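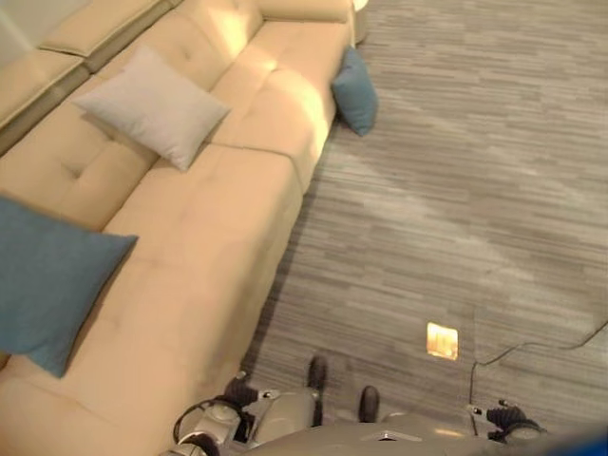

Yogesh Grewal wrote:
> I know I'm in the minority on this list, but Holard left me cold. I sat
> through all 2 hours of it waiting for the brother to do something, anything,
> and when he finally gets on the ferry I had stopped caring whether he got
> off at the other side. The lighthouse stuff looked gorgeous, sure. But what
> was the point of the letters if we never hear a single one read out loud?
> My wife fell asleep before the wedding. Can someone who loved it please
> explain what I missed?

Oh, I will happily take this one, Yogesh! I came home from the Fanier on such a high that I talked my poor sister's ear off until past midnight, and she hasn't even seen it yet.

First, the letters. I think hearing them would have wrecked the whole thing. Watch the mother's face each time a new envelope shows up. In the first one she reads standing at the sink with her coat still on, and in the last one she doesn't open it at all, just slides it under the bread box and goes on slicing. I knew everything I needed to know right there and I was a puddle. If a voice had come in over that, telling us how much he missed the harbor and so on, I'd have been reaching for my popcorn.

Second, the brother. He does do something! He fixes the boat engine. It's played so quietly that it's easy to miss (Ritu Kashyap had to point it out to me on the walk to the car, so no shame there), but he tells his father early on that it can't be fixed, and then near the end it's running. He wanted to stay, and he'd been lying about it the whole time. After that the ferry scene just about did me in.

I'll give you the wedding, though. It goes on forever, and the accordion player gets more screen time than the bride. I could have lost ten minutes there and been very happy. And the subtitles were white on snow for a good stretch, so I have no idea what the uncle said about the goat. If anyone caught it, please tell me.

Did you see it at the Fanier or at home? I ask because the sound made such a difference to me. There's that low hum under all the kitchen scenes, and I didn't work out that it was the foghorn, slowed way down, until the credits. On a TV I doubt I'd have heard it at all. The Fanier has 238 seats and maybe it was just a good night, but it was dead silent in there for the whole last reel. No phones, no candy wrappers.

Please give it one more try, even if you only start from the ferry office. And if you still hate it, I'd love to hear what you make of Pluria, the one the same director made before this - it's shorter and funnier and there's hardly any snow. Kuldeep Yadav has the disc and is usually good about lending.

Also, for those asking about the December double bill, I still want Shukla first and the musical second. Going home humming is half the fun of December for me. Umesh Agarwal wants it the other way around and I'm ready to argue.

Vlastimil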